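A Visit to the Selton Open Day
Wednesday, May 13, 2020

I had wanted to see the Selton workshop for a long time. It is in an old dairy building behind the railway line, and it is open to visitors only two days in a year. My cousin lives in the same town and told me about the date already in April, so I wrote my name on the list early. I was given group 7, which started in the afternoon.

How to get there

Bus number 15 stops at the gate. If you come by car, please do not follow the sign to the main entrance, it leads to a loading yard where you cannot turn. I saw two drivers go backwards all the way to the street.

At the door you get a paper badge and a small map. The map is not very exact. The cloakroom is in reality one floor higher than it is drawn, next to the room marked 151.

The hall with the old machines

The tour starts with the things that came from the dairy. There is a cream separator, a long bench with leather belts over it, and a cabinet full of labels from the time when the place was called Bunting. I liked the labels very much. They have cows, church towers and one label has a ship, which I could not understand, because the sea is far from here. Our guide did not know it either.

The guide spoke quickly but he was friendly, and he repeated everything when somebody in the back asked him. The hall is cold. Take a jacket with you, also in May.

The room with the tables

After the hall we went up to the part I came for. Selton repairs and tests small parts for other firms, mostly switches, handles and covers. Each group could stop at the white tables and look at the parts from near. I have worked with such things for many years, so maybe I stayed longer than the other people. 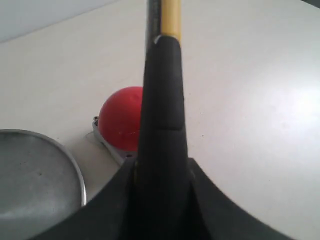
I always had a soft feeling for a big red button. It is a simple thing, round, smooth, and your hand finds it without your eyes. The guide told us that the older ones come back from customers such as Skamex with scratches all over, and they still work well after cleaning. A new button costs not much, but changing it in an old panel takes half a day -- so they prefer to keep the old one when they can.

Somebody asked why so many tool handles are yellow and black. The answer was that you find them again more easily when they fall behind something. I was hoping for a more technical answer, but I believe it.

We also talked about metal surfaces. On a round plate of brushed stainless steel the light runs toward the middle, and this makes small specks and marks difficult to judge. The guide advised us to turn the plate slowly and look at it from the side, never straight from above. At home I tried it with the lid of a pot, and he is right.

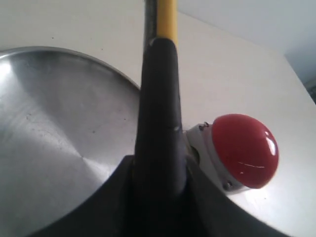 Coffee and the small shop

The tour ends in the canteen. Coffee is free, the cake is not. The shop sells postcards with the old labels, and also a work glove from Wisivine that I bought and now use in the garden. It is a little too large for me.

What I would do differently

I would take the morning group. In the afternoon the stairs were full and we had to wait on the landing until the group before us came down. I would also bring a small notebook, because there is no printed text about the repair work, only about the dairy.

The next open day should be in autumn. The date was not yet on the board when I left.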